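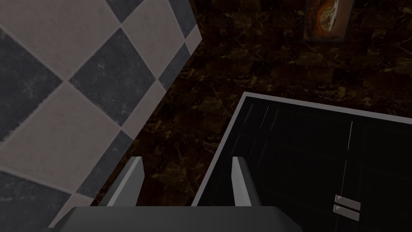

*Diamond checkerboard wall tile, charcoal and pale gray*

**Is a "lifetime" grout sealer worth paying for?**

Posted by gravudel_31, Friday, June 6, 2025

The tile shop wants $152 extra to seal the grout on a wall like this. The salesman says I'll never scrub again. I have my doubts — the same shop told me my last faucet was drip-proof. The wall is indoors and nowhere near a shower. Has anyone paid for this and noticed a difference after a year?

**Bena**

Skip it. Read the warranty first and see how much is left after the exclusions. Mine ruled out "household cleaners," so good luck with that. A basic sealer from the hardware store does the same job, and you can put it on with a small brush.

- Ask whether your grout is epoxy. Epoxy usually doesn't need sealing at all.
- Put a few drops of water on a dry joint. If they soak in and darken it, it could use sealer.

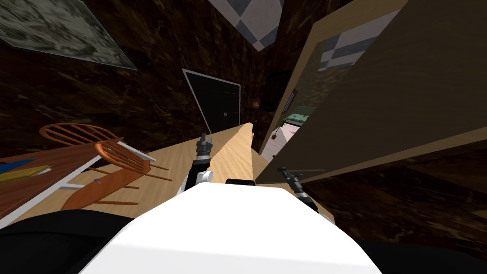

**Damen101**

we paid for it, looks fine i guess. no idea if it would look any different without. they did miss a corner and wanted another visit fee to come back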